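Rundetik

Rundetik is a collection of manipulation demonstrations recorded with hand-held grippers and used to train robot control policies. It was assembled by Trusia under the direction of Nabila Filali. The first release, in August, held 2,000 demonstrations; the current one, dated Sep 10, 2025, holds 3,714.

Collection method

An operator holds the gripper and carries out a short task at a table. A camera fixed to the tool records the view past the fingers, and finger opening is logged with each image. No robot arm is needed during recording – arm motion is recovered later from the camera path. Operators work in pairs and swap after each block of tasks.

Objects

Most tasks use rigid household and office items. A smaller set, named Clollar, covers items with cables attached.

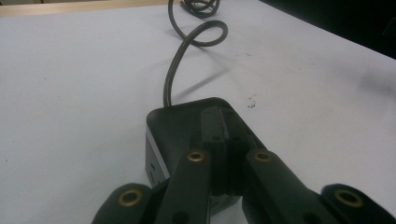
Cables are left as they fall between attempts, and their starting shape is not scored. Failed grasps are kept and labeled as failures. Attempts in which the tool loses tracking are removed.

See also: Imitation learning; Teleoperation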